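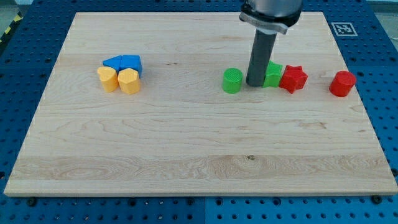
Chapter 2: Page Weight and Loading

2.1 What this chapter covers

Chapter 1 dealt with the structure of a web page: headings, lists, links and forms, and the order in which they should come. This chapter is about how large a page is, how the browser fetches it, and how you can change both.

By the end of the chapter you should be able to read a request list in your browser's developer tools, work out which files hold up the first view of a page, set a page budget and defend it, and choose a suitable format and size for each picture you publish. You will need a desktop browser, a plain text editor and the practice site from Chapter 1. The programming in the later sections is limited to a few short lines of JavaScript, and these are given in full.

2.2 A slow page

The practice site belongs to Toder, a small tour company that sells walking trips. In its first version the home page weighed 2000 kilobytes. On the office connection it opened quickly and the staff had no complaints. On a phone in a valley with one bar of signal, customers waited, and many of them left before the booking button appeared.

Siv Nygård, who rebuilt the site, began by listing every file the page asked for. She did this before she touched any code. The list was longer than the owners expected. It held a booking calendar, a map, three fonts, a set of share buttons left over from an older design, and a banner photograph saved at the size it came off the camera. The map sat near the bottom of the page, yet its script was loaded in the head of the document, ahead of the text.

After the rebuild the same page weighed 739 kilobytes. Most of the saving came from the banner photograph and from one font that was no longer used in any heading. The colour scheme and layout stayed the same, and the owners had to be shown the request list before they would believe anything had been changed.

We will follow her work through the chapter. You will make the same changes yourself, in a slightly different order.

2.3 How a browser loads a page

When you type an address and press Enter, the browser asks a server for an HTML document. It starts reading the document as soon as the first part arrives. As it reads, it comes across references to other files, such as style sheets, scripts, fonts and pictures, and it sends a request for each one.

Some of these files block rendering. A style sheet in the head of a document normally does, as the browser will not draw the page until it knows how the page should look. A script in the head also blocks, unless it is marked with the async or defer attribute or loaded as a module. Pictures do not block rendering, but they compete with other files for the same connection and can push the text around when they arrive.

Two measurements are used often in this book:

Page weight: the total size of all files transferred for one page, in kilobytes.

Time to first view: the time from the request until the browser draws any text or picture on the screen.

A light page can still have a poor time to first view, and a heavy page can have a good one. It depends on which files block and where they are placed. Record both figures whenever you test.

2.4 Setting a budget

A page budget is a limit agreed on before the work starts. It may be written as a total weight, a number of requests or a time. For the exercises in this chapter the budget for scripts is up to 400 kilobytes per page, measured after compression. That is generous for a site of this kind, and you may want to set yourself a lower figure once you have finished Section 2.7.

Write the budget down where everyone working on the site will see it. At Toder it was kept at the top of the project's readme file. When someone asked for a new feature, such as a chat window or a second map, they also had to say what would be removed or made smaller to pay for it.

Key terms in this chapter

Blocking resource
Cache
Compression
Lazy loading
Page budget
Request

Before you begin

Open the practice site in your browser, turn off the cache in the developer tools and reload the home page. Save the request list to your working folder. You will compare it with a second list at the end of Section 2.5, where we start with the style sheets.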